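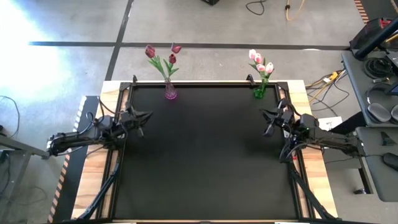

Flower Shop Skullden, Back Room and Cold Store
Safety checklist with comments
Checked by: Thilini Gazi
Date: 23 April 2002

1. Floor and passages
Passage to rear door free: YES
Floor dry at the sinks: NO
Comment: The left sink drips at the joint under the basin. A bucket is put there but it was full when I came. Please repair before the next check.

2. Cold store
Door opens from inside: YES
Inside light works: YES
Thermometer readable: YES
Comment: The rubber of the door is torn at the lower corner. Same remark was made in November.

3. Knives and cutters
Knives kept in the rack: PARTLY
Comment: Two knives were lying in the sink under leaves. This is how people cut their hands. I spoke with the morning staff.

4. Glass
Broken glass bin has lid and label: YES
Chipped vases taken out of use: YES
Comment: Run a gloved finger on the rim, never a bare one.

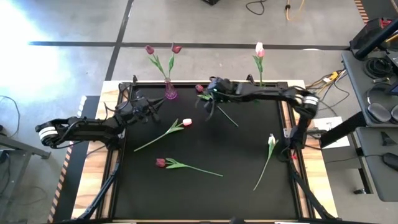 Ibsa Kahsay: The gloves in the drawer are all size large and they slide off me. Can we order small ones also? I stopped using them for the rims.

Reply to the above: Yes, I have added it to the order. Until they come, please leave the rims to someone else.

5. Skin and chemicals
Flower food and bleach stored apart: NO
Hand cream at the sink: YES
Comment: Both stood on one shelf. I moved the bleach to the low cupboard and wrote it on the door. Tulip sap can give a rash on the fingertips, so wash hands after bunching.

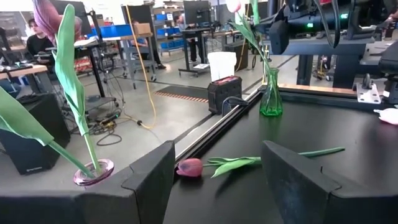 Tulip, cut stem with leaves.

6. Lifting
Cart in good order: NO
Comment: One wheel is blocked. Full buckets must not be carried by hand over the step. Wubit Degefa has the key for the other cart.

7. Electricity and fire
Extinguisher seal unbroken: YES
Extension cords off the floor: NO
Comment: The radio cord crosses the wet area. Removed during the check.

Open points: 1, 2, 3, 5, 6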